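[harkent-walkers] Re: Lumley loop — what to pack, what to leave home

From: Jui-lin Shek
Date: July 5, 2020

Sorry, been meaning to answer this all week. Typing fast, dinner is on. Quoting the whole original so people who joined in April or later can follow.

> Hi all,
> My sister and I are doing the Lumley loop at the end of the month, three
> nights, tents the whole way. We've done plenty of day walks with the group
> but never more than one night out. Questions, in no order:
> Is a 57 liter pack too big? It's what I own. I don't really want to buy
> another one.
> How cold does it get at the top camp? I keep hearing different things.
> Is there water at Omoregie Gap or do we have to carry it up from the creek?
> Do we need the paper map if we've got the route on a phone?
> And what do you wear at night? I have a big heavy fleece and a thin one and
> I can't decide. She says bring both. I say she isn't carrying both.
> Thanks, and sorry if this is all in the archive, the search wouldn't load
> for me.

The search doesn't load for anybody right now. Wunix moved the archive to a new server and the old links all go to the front page. I wrote to them twice. Got one form reply.

OK, in your order, more or less.

PACK

57 is fine. Don't buy anything. A big pack is only a problem if you fill it, and you will want to fill it, so put the tent in first and the food second and see what room is left before you start on clothes. Clothes last. I did it the other way for years and always ended up with the cook pot tied on the outside, clanking.

Three nights on that loop you really don't need much. One set to walk in, one set to sleep in, rain stuff, socks. Extra socks on top of the socks. Wet ones can ride on the outside of the pack if it's sunny, safety pin them, clothespins fall off in the brush.

Line the pack with a trash bag. The rain cover that came with it will blow off on the ridge, mine is somewhere in the Harkent valley to this day.

HOW COLD

Depends who you ask because the people who camp right on the flat get the cold air draining down on them and the people who camp up in the trees don't. Go up in the trees. There's a decent spot past the second stile, on the left, room for two small tents if you're friendly. July nights I've had frost on the flat and been perfectly OK a few minutes' walk uphill.

Bring a real sleeping pad. People spend all their money on the bag and then lie on something like a placemat.

If it's going to be wet and cold both, think about going round the loop backward so the top camp is your last night and not your first. Then if it's awful you can just keep walking down to the road. You do lose the nice morning view but you also lose the horrible climb out of the creek with full food bags. That climb is 1000 feet and feels like more.

FLEECE, ETC.

One fleece. Tell your sister I said so. Which one — the heavy one if you sit around at camp, the thin one if you go straight to bed at sundown like me. The thing is to lay it all out at home on the bed a few days before and look at it. Not the night before. The night before, everything looks essential. 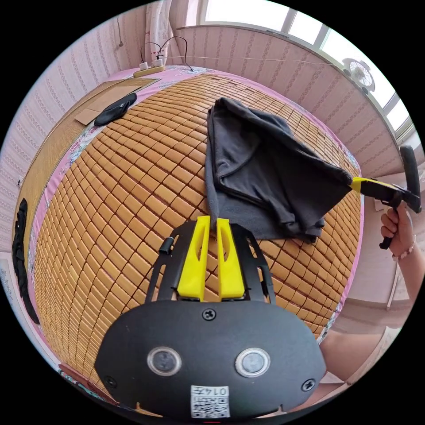 Laying out: dark gray fleecy stuff, bed.

Then put it all on at once, everything you plan to sleep in, and see if you can bend your arms. Sounds dumb. I had a top that fit fine by itself and would not go over the other layer at all, found out in the dark in a tent with the rain coming sideways.

Cotton stays home, except a bandana. Jeans stay home. Somebody always brings jeans.

On the folding vs rolling vs stuffing thing, which we've had out on this list I don't know how many times: stuff the sleeping bag, fold the warm layers flat and slide them down the side against your back, roll nothing. Rollers will write in. Let them. Flat means you can pull one thing out at lunch without the whole pack ending up on the grass. And the spare trousers can be your pillow, folded inside whatever you took off. Works better than the blow-up pillow, which squeaks.

If you wash fleece before you go, cool water and no softener. Softener makes it kind of greasy and it hangs on to water after that. Dry it on a rack. Do it early in the week too, the thick ones take forever at the cuffs, and you don't want to be packing something damp on the morning you leave.
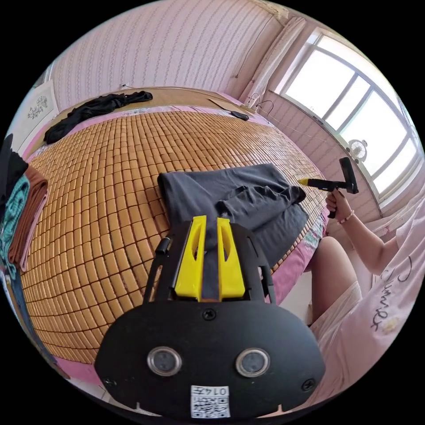 WATER

Yes there's water at Omoregie Gap, no I wouldn't count on it. The pipe was running when I went past in spring, good strong flow. By late July it can be a drip, and the cows get in there. Fill up at the creek, treat it, carry it. Heavy, I know. Cook your big meal at the creek in the middle of the day and then have something cold for supper up top, you carry a lot less that way. We do soup with noodles around one o'clock, take boots off, feet in the water, nap. Best part of the trip.

The second pipe shown on the older maps is gone. The trough is still there with green stuff in it. Dont.

MAP

Bring the paper map. It's sheet 807 and they have it at the hardware store in Harkent, behind the register, you have to ask. The new printing has the reroute around the landslide, the old one still sends you straight across it. Check the corner, if the cover is orange it's the old one.

Phone is fine as well as the map. It will lose signal before the first gate and you won't get it back until the far side. Airplane mode, keep it in the sleeping bag with you at night. A cold battery goes to nothing so fast. And mark the bail-out track on the paper, the one that leaves from below the top camp, it's not signed and the start of it looks like a deer path. It IS the path. Goes steeply down through bracken and then there's a nice old wall to follow all the way to the lane.

PERMITS AND PARKING

You didn't ask but you'll need to know. The Lumley lot is open again. The overnight slips are in the box by the gate, bring your own pen, the one on the string has been dead since I started coming here. It's $9 a car for the whole stay, cash in the envelope, exact money. Write your plate on the slip and leave the stub face up on the dash. The lot at the other end is day use only and they do ticket.

The bathroom at the lot was locked last time I went by. The shelter at the halfway point is closed for sleeping until further notice, the porch is OK to sit under if it rains. So tents all the way like you said, that's the right plan.

FOOD

Not much to say. Take one more supper than you have nights. Take the thing you like eating and not the thing in the silver bag that got good reviews. Hang it or use a can at the top camp, raccoons there are very relaxed about people. They unzipped my side pocket for a cough drop once. Whole wrapper, gone.

Coffee — instant is fine for three days. I will not be discussing the little press again on this list.

FEET

Last one and then I really have to go stir something. Both of you tape your heels before you start walking, at the car. The first stretch is all gravel road and it's where everybody gets their blisters, becuase it's flat and easy and they go too fast. Cut your toenails a couple of days ahead. Stop at the first gate and fix whatever feels off, even if you feel silly stopping that soon.

If it's pouring when you wake up on day one, go anyway, it usually quits by the creek. If there's thunder, don't, sit in the diner in Harkent and try again the next day. The pie is good. Get the rhubarb.

Let us know how it goes, and please post about the water when you're back, I'm up there in two weeks with my cousin and would like to know about the pipe. Also if you find a rain cover, blue, it's mine.

Jui-lin

Recent threads on harkent-walkers
Archive links broken (again)
Lumley lot reopened, slips at gate
Ticks near the second stile
For sale: women's boots, hardly worn
Re: Re: rolling vs folding
Bridge out below Omoregie Gap? — fixed
Anyone want a seat to the trailhead Thursday
Stove recommendations for two people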